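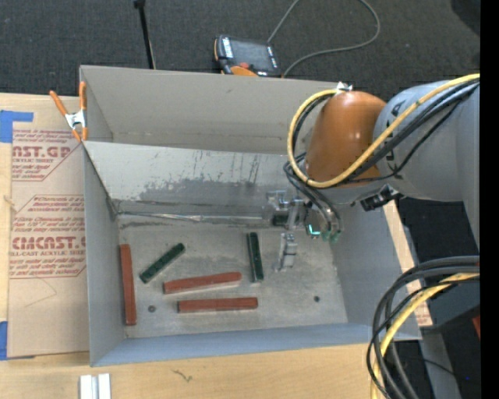

Jomton opens free career guidance service for people drawn to hospital and laboratory work

For release: September

Jomton, the careers guidance organisation, is delighted to announce the launch of Haddad, a free online service for anyone who wonders whether a job in healthcare might suit them but has no idea where to begin. It opens to the public this month, and we could hardly be more pleased to see it go live!

Most people can name a doctor, a nurse and perhaps a paramedic. Ask them about the person who checks hearing in newborn babies, or who looks at tissue samples under a microscope, or who fits an artificial leg, and the conversation tends to slow down. Haddad covers 58 of these jobs, from audiology to theatre support, and each has its own set of pages written in plain language by people who do the work or used to do it.

What visitors will find

Every job page starts with an ordinary shift, hour by hour, including the dull bits. After that come the school subjects that help, the training routes, how long each route takes, and the sort of place where the work is done (a ward, a clinic, a van, a basement laboratory with no windows). There is a short section called "You might not like this if", which our test readers enjoyed more than anything else on the site. The page for phlebotomy mentions early starts. The page for medical records mentions sitting down for most of the day, and one test reader wrote back to say that this sounded wonderful.

Visitors who have no particular job in mind can begin with the interests questionnaire. It takes as long as a cup of tea and asks about everyday preferences – whether you like talking to strangers, whether you would sooner finish one task or juggle several, how you feel about working at night. At the end it suggests a handful of jobs to read about. It gives no score and never tells anyone that they should or shouldn't do a job, and answers can be changed as often as people like.

Tried out before launch

The service was tested from January to June by 1663 people. They included sixth formers, parents going back to work, adults thinking of a change and a good number of people already working in hospitals as porters, cleaners and kitchen staff who were curious about training for something else. Their comments led to a great many changes. The glossary was their idea, and so was the large-print version of every page. They also asked for clearer information about part-time study, so each training route now says at the top whether it can be done part time, and whether any of it can be done from home.

Testing was run together with Clerkon, which looks after the questionnaire, and Somport, which arranges the work-shadowing side of the service. Both have been a joy to work with, and both will stay involved now that Haddad is open.

Work shadowing

Reading only gets you so far, so visitors aged 16 and over can also apply to spend 2 days alongside someone in the job they are interested in. Places are offered in hospitals, community clinics and laboratories, and travel costs are paid back. Somport matches each applicant with a host and sends a short guide beforehand covering what to wear, where to go on the first morning and what can and can't be observed. Patients are always asked first, and some parts of the work stay private, as they should.

There are 2000 shadowing places for the first year. Applications open at 9am on the first working morning of October, and places will be released in batches through to July so that people who hear about the service later still have a good chance.

For schools and colleges

Teachers and careers advisers can use every page in lessons without asking permission. A pack of printed cards, one for each job, is on its way to those that took part in testing, and others can order it through the site while stocks last. We would love to hear how the cards are used – one college has already turned them into a matching game for its open evening.

Notes for editors

Haddad is free to use and needs no registration, except for shadowing applications. It carries no advertising.

New job pages will be added each term. Sleep science and clinical photography are next.

Requests for interviews and review copies of the card pack should be sent to the Jomton press desk through the contact form on our website. The desk is staffed from 9am to 5pm.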